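18 July 2022

Gistska hand-held gripper kit, evaluation unit, second entry

Carrying on from the notes on unboxing and first charge. Zixuan Yuan has the paper copy of the parts list if anyone wants it, the PDF on the share is the older one and has the wrong pad part numbers.

Question we are trying to answer: do we buy the Gistska kit for the Kettle project, or stay with the Moter tool we have and pay for the upgrade. Price as quoted is 2575 per kit, with one spare pair of pads and the software licence for the first year. Moter's upgrade is 2000 but that is without pads, and we would have to make our own plates again. I have asked Gistska whether the licence price holds after the first year. No answer yet.

Fingers and pads

Fitted the magenta ribbed pads. They sit on the white plates and the screws go in from the face, so you can swap a pad without taking the finger off. On the Moter you have to strip the finger first. Changing both pads took me 15 minutes including finding the driver. The driver in the kit is soft and I have already rounded the tip a little. Use the one from the red drawer.

Do the screws up evenly. First time round I tightened one end fully before starting the other, and the plate sat slightly proud at the free end. You could feel it catch when the fingers closed. Backed all of them off and did them again a bit at a time, no catch after that.

Ran 100 open and close cycles by hand at the bench. No slop at the pivot that I could feel. The trigger return is weaker than the Moter's, and by the end my finger was doing more of the work than the spring. Zixuan thinks there is a stiffer spring in the other bag. Not looked yet.

Grip on bench items, pads as supplied:
Cardboard tube – fine.
Steel rule, flat on the bench – could not get under it at all. Fine if it overhangs the edge.
Glass beaker – fine dry, slips when wet.
Folded cloth – good, better than the Moter.
Small hex nuts – poor. The ribs are too coarse and the nut drops into a groove and turns.

I would not mark it down much for the nuts as Kettle has nothing that small on the list.

Software

The Gistska recorder installs cleanly on the lab machine. It did not install on mine until I removed the old Dekard plug-in, which seems to claim the same port. Remove Dekard first, restart, then install. If you do it the other way round the recorder opens and then sits there with a grey Start button and no message. I lost most of an hour to this.

Files come out with sensible names and the time stamps agree with the lab clock. Export to our own format works through the converter script with one line changed (the width field is in millimetres, Moter gives a fraction of full opening). I have put the changed script on the share with today's initials on the end. Please don't overwrite the old one, the Moter sets still need it.

Recording stops without warning when the card is full. There is a free space figure, but it is two menus down. Worth telling Gistska. The Moter beeps, which is annoying, but I would take the beep.

Calibration

Done twice at the bench with the printed board. Both passes accepted. The second gave a slightly better result, and I think that is only because I moved more slowly. The manual says to repeat it after any pad change and I would follow that, as the plate position does shift a touch with how the screws are done up.

Outdoors

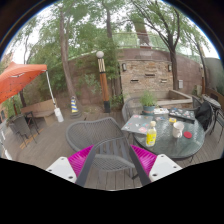

Width tracking is what I wanted to look at outside, and in particular whether the recorder holds on to both fingers in flat daylight. All the bench work so far has been under the strip lights. The deck has a fair mix of things to try it against: woven chairs with long openings in the sides, a glass table top that throws the light back, and the clear bottle and white mug standing on it. The chair side is the one I would watch, with the armrest running between the open fingers and the deck boards showing through behind it. For the write-up I want the width trace checked with the fingers open and with them closed, and the two kept in separate columns. The pads are easy to pick out by eye against the grey weave, but the tracker does not work by eye, so check the numbers.

Weight is still a worry. It is heavier at the front than the Moter and the wrist notices. A longer handle would help the balance, and Gistska list one, but it is not in the quote. Ask for a price on it when they reply about the licence.

Still to do

Look for the stiffer spring (other bag, see above).
Battery run-down from full, recorder on the whole time.
Compare one outdoor set with the Moter sets from March. Same converter settings or it means nothing.
Ask Gistska for finer ribbed pads, if they make them.
Clean the pads with the mild stuff only. The manual warns against solvent and we only have the one spare pair.
Tell Zixuan which driver.

Leaning towards buying one kit and keeping the Moter going as the second tool. Would like the battery figures before I put that in writing to anyone. The unit is back in its case on the middle shelf, fingers open, card taken out and in the tray.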